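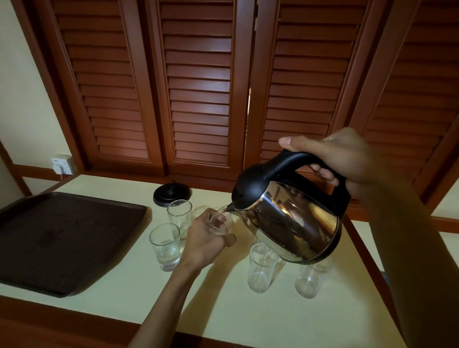

Why the Robot Kept Pouring

Robots can learn to do small jobs around a kitchen. One job that sounds easy is pouring water into a glass. You have probably done it hundreds of times without thinking very hard. For a robot it is a tricky job, and one Monday a robot named Drirkix got it wrong.

What happened

Drirkix is a robot with two arms. It works in a test kitchen at a company called Idov. Its job that morning was to fill 6 glasses with cold water from a kettle. The first glasses went fine. Then it came to a taller one. Water reached the top, ran over the side and spread across the counter. Drirkix kept pouring.

Kamala Chacko was running the test. She pressed the red stop button, and both arms froze. The kettle was still tipped, so more water came out until she lifted it away. In all, 220 milliliters of water ended up on the counter and the floor. That is almost one cup.

Nobody was hurt. The water was cold, and that was a rule of the test. Robots at Idov are not allowed to practice with hot water.

How does a robot know when to stop?

When you pour a drink, you watch the water rise. You also hear the sound change as the glass fills up, and you feel the glass get heavier in your hand.

Drirkix uses two of these clues. A camera looks for the water line. A sensor in its wrist feels how heavy the glass is. When the water weighs 155 grams, the robot should tip the kettle back up.

Clear water in a clear glass is hard for a camera to see. Shiny things make it harder – a metal kettle acts like a curved mirror and shows bits of the room. So Drirkix was trusting its wrist more than its camera.

Finding the fault

Omid Asadi fixes robots. He looked at the numbers the robot had saved and saw that the weight had stopped changing at 42 grams. The glass was filling up, but the wrist sensor kept sending the same number over and over. Engineers call this a stuck sensor.

He opened the wrist and found a loose wire. The robot's program never checked whether the number made sense, so it waited for a weight that never came.

What they changed

Omid put in a new wire and clipped it down. Kamala added two rules to the program. If the kettle is pouring and the weight does not change for one second, the robot must stop. If the camera and the wrist do not agree, it must also stop and call a person.

They changed the way it stops, too. Now the robot tips the kettle upright first, and then its arms freeze.

Words to know

Sensor: a part that measures something, such as weight or light.
Fault: something in a machine that is not working as it should.
Program: the list of instructions a robot follows.

Try it yourself

Ask a grown-up before you start. Stand a plastic cup in the sink and pour cold water into it slowly. Now do it again with your eyes closed and listen. Can you tell when the cup is nearly full?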